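Última revisión: diciembre. He corregido la parte del peso, que estaba mal explicada.

# Cómo preparar un paquete pequeño para enviar lejos

Vivo en Mulell desde hace años y mando paquetes a mi familia en Fudby varias veces al año. Al principio los hacía muy mal: cajas demasiado grandes, cinta por todas partes, botes abiertos por el camino. Escribo esta guía para las personas que envían cosas de casa, no para las tiendas. El español no es mi primera lengua, así que pido paciencia con alguna frase.

## Antes de empezar

Necesita una caja de cartón limpia, cinta ancha, papel de relleno, bolsas con cierre y una báscula de cocina. Yo uso el papel Fillix, que viene en rollo y se arruga bien con la mano, pero el periódico viejo sirve también, si lo que envía no se mancha.

La caja puede ser usada. Mire las esquinas: si están blandas, busque otra. Quite o tape todas las etiquetas antiguas, también los códigos. A mí me devolvieron un paquete que llevaba dos direcciones, y fue culpa mía.

## Paso 1. Hacer la lista

Escriba primero todo lo que va a meter, con el peso de cada cosa. En mi caso intento no pasar de 1000 gramos en total, porque con Cai (la empresa de mensajería que uso) el precio sube bastante a partir de ahí. La caja vacía y el relleno cuentan también. Mi caja habitual pesa casi 60 gramos y durante mucho tiempo me olvidé de sumarla.

Si el envío cruza una frontera, apunte además para qué sirve cada producto. En la declaración no basta con poner «regalos» o «cosas personales». Ponga «crema de manos», «calcetines de lana», «té en bolsitas».

## Paso 2. Los líquidos y las cremas
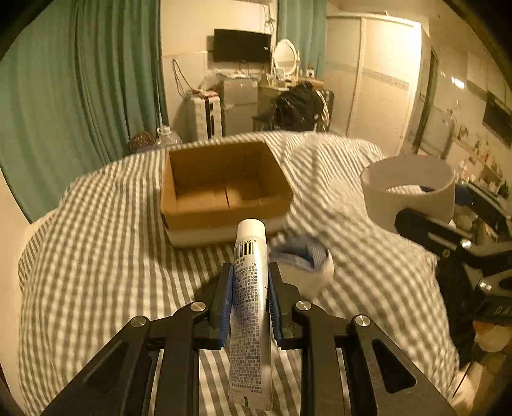
Las cremas y los geles son lo que más problemas da en un paquete, y conviene prepararlos antes que lo demás. Apriete el tapón con la mano seca, ponga un trozo de cinta entre el tapón y el cuerpo y meta cada envase en su propia bolsa, sin aire. Fíjese en los dos extremos: un tubo como el blanco de la foto tiene por un lado el tapón y por el otro la costura aplastada, y las dos partes pueden sufrir si algo pesado las empuja. También es útil leer el envase ahora y no en la oficina. Cuando el texto está en chino, como en este, yo escribo el nombre del producto en español en un papelito y lo pego en la bolsa, nunca encima del código de barras. Los envases de más de 500 mililitros no los envío.

Una vez cerradas las bolsas, déjelas un rato boca abajo sobre una servilleta. Si aparece una mancha, cambie el envase o quítelo de la lista.

## Paso 3. Llenar la caja

Trabaje en una superficie amplia donde pueda extender todo y verlo junto.

1. Refuerce el fondo por fuera con 2 tiras de cinta, una a lo largo y otra a lo ancho.
2. Ponga una capa de papel arrugado de tres dedos.
3. Coloque primero lo pesado, en el centro. Los libros van planos.
4. Envuelva la ropa alrededor de las cosas frágiles. Una bufanda protege mejor que mucho plástico.
5. Aproveche los huecos. Un rollo corto de cartón, de paredes gruesas, puede guardar dentro unos calcetines o un collar envuelto, y además ayuda a que la tapa no se hunda.

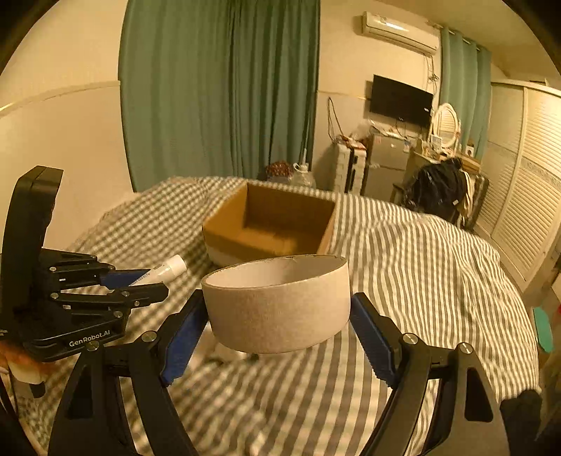 ## Paso 4. Comprobar y cerrar

Cierre las solapas sin cinta y mueva la caja despacio de lado a lado. Si oye que algo camina por dentro, falta papel. Si las solapas no llegan a tocarse, sobra algo; no las fuerce, pues la caja con barriga se abre en el transporte.

Ponga dentro, encima de todo, una hoja con la dirección del destinatario y la suya. Después cierre con cinta la línea del centro y los dos bordes laterales. No hace falta dar vueltas a la caja entera.

## Paso 5. La etiqueta

Pegue la etiqueta en la cara más grande, plana, sin doblarla por la esquina. Si es de papel normal, cúbrala con cinta transparente, pero deje libre el código, que a veces brilla y el lector no lo reconoce. En la oficina de Cai en Mulell recogen hasta las cinco de la tarde; lo que llega después sale al otro día.

Guarde el recibo y haga una foto de la lista. Con Fudby el paquete suele tardar bastante más de lo que dice la página, sobre todo en diciembre.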